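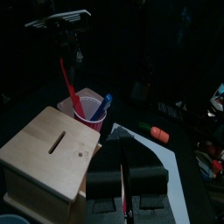 The Larkano soup contest is open to anyone who cooks at home, and the winner is picked by the people who come to eat. These are the questions we get most often, from cooks and from visitors. Groups who want to run a contest of their own also write to us about equipment, and the answer is that very little is needed. For the voting, a wooden box with a narrow slot in the lid will do. Plastic utensils can stand handle up in a cup beside it, like the red knife in the red cup here. Everything else is soup, bowls and somewhere to plug in.

Who can enter?

Anyone over 16 who does not cook for a living. Younger cooks can enter with an adult, and both names go on the form. You do not have to live in Larkano. Cooks from Hendik enter every year and have won more than their share.

Two people may enter one soup together. One person may not enter two soups.

What counts as soup?

Anything you would eat from a bowl with a spoon and call soup. Chowder, gumbo and ramen broth are all fine. Chili goes in its own contest in October. Stew is a gray area. If a spoon stands up in it by itself, we will ask you to thin it or hold it for October.

Cold soups are allowed. Sweet soups are allowed too, but they tend to do poorly with the voters.

How much do I have to make?

Enough for 100 tasting cups. The cups hold two ounces, so a little under two gallons covers it. Most cooks use one very large pot or split the batch between two slow cookers. If you run out early you stay in the contest, but people who arrive later will not be able to vote for you.

Can I make it the day before?

Yes, and many soups are better for it. Cool it quickly in shallow pans and put it in the refrigerator. Do not leave a full stockpot to cool on the counter overnight. The middle of the pot stays warm for hours and that is how people get sick.

Reheat it at home to a full boil, or to 165 degrees if it has cream or eggs in it, and bring it hot. A slow cooker is good for keeping soup hot and poor at heating it up from cold. We check every pot with a thermometer before serving starts, and a pot under 140 goes to the stove in back until it is ready.

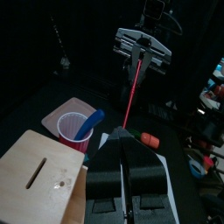 Cold soups get checked as well. They need to be at 40 degrees or below, so bring them in a cooler with plenty of ice and keep the serving pot set down in ice while you pour. Refill from the cooler in small amounts.

Do I have to give out my recipe?

No. You do have to fill in an ingredient card. It goes in front of your pot and must list everything, including the stock. "Vegetable soup" made with chicken stock is the most common problem we have. If you used a bouillon cube or a spice mix, copy the ingredients from the label.

Circle any of these on the card if they apply: milk, eggs, wheat, soy, peanuts, tree nuts, sesame, fish, shellfish. If you are not sure about something, circle it.

What about power?

Each table has one outlet. Bring your own extension cord if your slow cooker has a short one. We allow one appliance per outlet - two slow cookers on one power strip have tripped the breaker more than once. If you are using two, tell us on the entry form and we will seat you near the wall.

What should I bring on the day?

Your soup, a lid that fits, a ladle, a dish towel and your ingredient card. We supply tasting cups, spoons, napkins and hand wipes. Garnishes are fine if they are already cut up. Put your name on your ladle with a piece of tape. We have a drawer of ladles from past years and would like it to stop growing.

What if my soup has bread or something to slice?

Slice it at home when you can. If it has to be done at the last minute, do it in the kitchen and carry it out on a plate. Serving tables are narrow and people lean over them, and cutting there slows the line down.

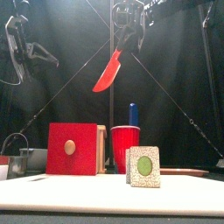

How does voting work?

Every visitor gets one slip at the door with a line for a soup number. Write one number and drop it in the slot. Slips with two numbers are thrown out, and so are slips with "all of them," which we get every year. Cooks vote too, and they can vote for themselves.

Soups are known by number until the results are read. Please do not put your name or a sign on your table. Telling a friend which number is yours is not against the rules, and we could not stop it if it were.

The slips are counted twice by two different people. In a tie, both cooks win and split the prize.

When is it, and what does it cost?

Late in February. Cooks arrive at 9:30 a.m., serving runs from 11 a.m. to 1 p.m., and results are read at 1:30. Entering is free. Eating costs $4, or nothing for children under five. The money pays for the hall, and what is left goes to the Murakami Street food pantry. Last year the pantry received $3,000, counting the donations people made on top of the door price.

What does the winner get?

A gift card to Gisero Grocery and the big enamel pot, which you keep for a year and bring back clean. Second place gets a smaller gift card.

Where do I park?

Cooks can unload at the side door until 10:15. After that, please move your car to the lot across the street and leave the spaces near the entrance for people who need them. The side door has one step. The front door has none, and carts are easier that way.

What happens to leftover soup?

It is yours. Some cooks bring jars and trade with each other after the results, and that has become a good part of the day. We cannot send leftovers to the pantry, which only takes sealed food.

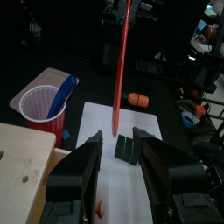 Answers on this page by Yoshinori Furukawa, contest organizer

I entered four times before I started helping to run this, and I never placed, so take the next part with that in mind.

Do you have any tips for a first entry?

Salt it a little more than you would at home. People are tasting a small amount, next to a lot of other soups, and a mild one disappears. Cut everything small. A two-ounce cup with one large piece of potato in it has no room for soup.

Noodles and rice keep drinking up broth all morning. Cook them separately and add them when you pour, or bring extra broth hot in a thermos. Fresh herbs turn dark in a slow cooker after an hour, so hold some back and add them in small handfuls.

Make the full amount once before the contest if you can. Doubling or tripling a recipe changes how long it takes to boil and how much it cooks down, and it is better to find that out in January. Freeze what you don't eat.

Can I cancel?

Yes. Let us know as soon as you can so that someone on the waiting list can take your table. If you wake up sick on the day, stay home and leave us a message. Anyone with a stomach bug must stay away for two full days after it ends, even if they feel fine.

Contact: use the form on the Entries page | © Larkano Soup Contest | Back to top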